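Garras na cozinha, segunda rodada

Em fevereiro prometi contar como ia o par de garras de mão e sumi, desculpem! Troquei as almofadas dos dedos por umas azuis (a Ivance mandou 2 jogos) e fui direto pra cozinha testar com talher de metal, cabo fino, o pior caso pra mim.
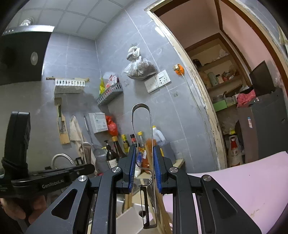 Bernura perguntou nos comentários se não era melhor apertar menos e deixar a almofada trabalhar. Pode ser, viu? Vou mexer na mola antes de encostar nos parafusos de novo.

O próximo alvo são os pauzinhos de madeira, que ficam bem juntinhos e cada um virado prum lado... já estou sofrendo. 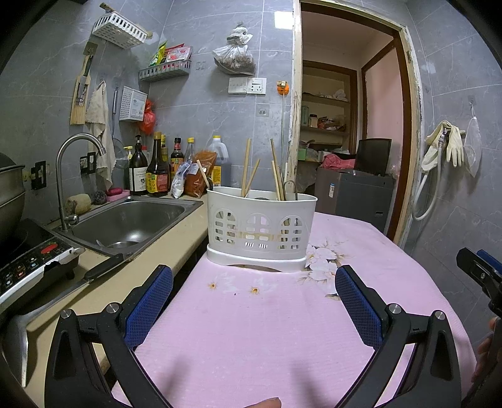
Garra aberta, porta-talheres na mesa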